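Kitchen tips for when people come back to the house after a funeral

By Domnica Lazăr
Sunday, September 20, 2026

Writing this fast, have another one Thursday. My aunt's was in Udley last week and we fed everybody out of one kitchen, so it's all fresh. In no real order.

Coffee first. Get it going before anybody leaves for the service if you have an urn with a keep-warm setting and someone staying behind. No urn? Brew strong, fill thermoses, lids on tight. Decaf in a different color thermos, or tape on the handle. Write on the tape.

Ham sandwiches on small rolls. Butter both sides right to the edge so they don't go soggy. Lay them on a sheet pan, damp paper towel, plastic wrap over that, fridge. Fine till afternoon. No tomato. Tomato goes on a seperate plate.

Casseroles will show up whether you asked or not. Masking tape on the bottom of every dish, name and phone number, the minute it comes in the door. We skipped this when Dad died and I still have a blue one, no idea. Freeze what you can the same night in flat zip bags. Label with what it is AND the date.

Oven space. Two casseroles at 350, swap shelves halfway. Anything from the fridge needs longer than you think, take it out while the oven heats unless it's in glass. Cold glass in a hot oven can crack, so glass goes in with the oven cold and comes up with it.

Hot food out two hours, then it goes back in or gets tossed. Same for the egg salad. Put out half, keep half cold. People pick slowly at these things and then all at once.

Potato salad for 26: I used 12 pounds of potatoes and had far too much. Go 8. Salt the water more than feels right. Dress them while they're warm, vinegar first, mayo once they've cooled off.

Dishes. Fill the sink with hot soapy water before the first car pulls up. Silverware goes straight in. Empty dishwasher, empty trash, spare bags in the bottom of the can under the one you're using. Noemi Farina taught me the spare bags, bless her.

Black clothes and flour: apron, full length. If you get grease on a dark dress, cornstarch, leave it ten minutes, brush off, then a dab of dish soap on a damp cloth. Don't rub. Candle wax on the tablecloth, let it harden, scrape, then brown paper and a warm iron. Keep moving the paper.

Flowers. Cut the stems again when they come back from the church, an inch or so, cold water. Lilies drop pollen and it stains, pull the orange bits off with a tissue before they go anywhere near the table. And keep lilies away from the cat, all of the plant, even the vase water.

A pad and pen next to the door. Who brought what. You will not remember and the thank you notes take long enough as it is.

Chairs along the wall, not around the table, so the line can move. Plates at one end, forks and napkins at the other end so nobody's juggling. Drinks in another room if there's another room.

Somebody has to make the family a plate. Cover it, put thier name on it, hide it at the back of the fridge. They won't eat at the time. They'll want it at ten at night.

Last thing is the clearing up. Let people help but give them one job each. Dry this. Wrap that.
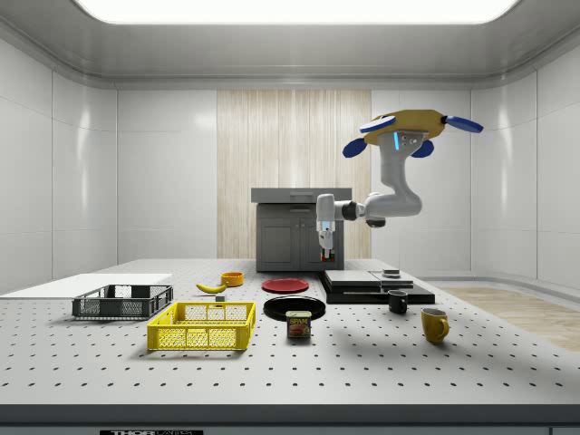

And leave the counter clear before you go to bed even if the floor has to wait. Coming down to a clean counter the next morning helps some. Ok, off to buy rolls.

Related
Getting candle soot off a painted wall
Sheet cake for a crowd, no mixer
How long does soup keep?
Washing and storing a good tablecloth
Jolanta Śliwiński's freezer labels

Contact | © 2026 Kerow Kitchen Notes | Back to top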